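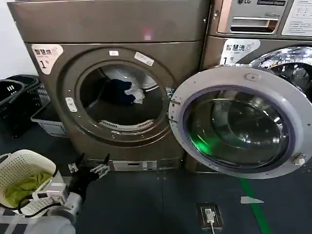

4.2 What stays behind in the drum

The most surprising result of the Numcombe study came from the end of the wash, a moment we had nearly left out of our plan. We had set out to learn how people share machines in a self-service laundry room, and our first forms asked only about loading, soap and waiting. By February it was clear that unloading deserved a section of its own, and we are very glad we gave it one!

Across the 3,774 loads logged at the Numcombe and Joleo sites, small items were what people missed, and dark ones most of all. Socks, thin shirts and washcloths cling to the upper curve of the drum, where a person standing over a front loader does not naturally look. Figure 3 shows a drum with a dark navy piece of clothing bunched high on the left and a crumpled white cloth beside it. The white cloth catches the eye at once. A navy item against a shaded drum wall is much easier to pass over, and in our interviews people often told us they had "checked" a drum when they had only glanced at the bottom of it.

Reaching in works far better than looking. In the Joleo trial we asked 60 regular users to sweep one hand around the full inside of the drum before walking away. Reports of forgotten items fell by 37 percent over the trial, with no change to the machines, the lighting or the signs. We love this result for its plainness — it costs a few seconds and people kept doing it after we stopped asking.

Door position matters too. When machines stand side by side, an open door can swing across the front of its neighbor, as it does in Figure 3, and baskets and elbows then compete for the same bit of floor. Users at Numcombe told us they hurried when someone was waiting at the next machine, and hurried unloading was where most of the missed items came from. Khokhar, the smallest of our sites, had wider gaps between machines and fewer complaints of this kind, although its log is too short for a fair comparison.

We also tried the Darono sorting card, a sheet that asks users to count small items before the wash and again after it. About 90 people took one. Those who filled it in liked it a great deal, but most cards came back blank, and we did not use them in the totals given in Section 4.3.

Figure 3. Two front-loading machines in a shared laundry room, with a navy garment and a white cloth in the drum of the left-hand machine and the door of the right-hand machine open.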